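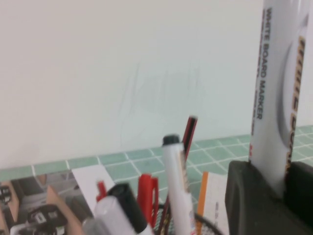
4. Primeiros testes de preensão

O manual que a Fallilau manda com a garra promete que ela "agarra qualquer objeto do dia a dia". Não acredite. Comece por canetas e marcadores num copo de rede, que caem sem estragar nada, e só depois pense em loiça.

4.1 Fixe a base à bancada com os grampos. As ventosas do kit não seguram em azulejo com juntas, digam o que disserem no fórum da Hilach.

4.2 Ligue a alimentação e espere que a garra abra por completo. Se parar a meio, desligue e repita o capítulo 3.

4.3 No ficheiro de configuração, ponha o limite de força em 130. O valor de fábrica é 300 e não encontrei quem mo justificasse.

4.4 Leve o braço até ao copo em modo manual. Escolha primeiro um marcador de quadro branco, dos grossos. Os lápis ficam para o fim.

4.5 Feche a garra devagar e levante o marcador na vertical, até passar acima do copo.

4.6 Aguarde 2000 ms antes de qualquer movimento lateral. O Hauke Kettler jura que se pode cortar esta pausa; os registos dele não me convenceram.

4.7 Pouse, abra e repita. Duas tentativas boas seguidas não provam coisa nenhuma.

Nota: a "calibração automática" da versão de agosto de 2025 apaga o limite definido em 4.3. Confirme o valor depois de cada atualização.

Cuidado: mantenha os dedos fora do copo com o braço ligado, mesmo parado. A paragem por software não substitui o interruptor de emergência.

4.8 Se o marcador rodar entre os dedos da garra, suba o limite de 2 em 2 e volte ao ponto 4.4.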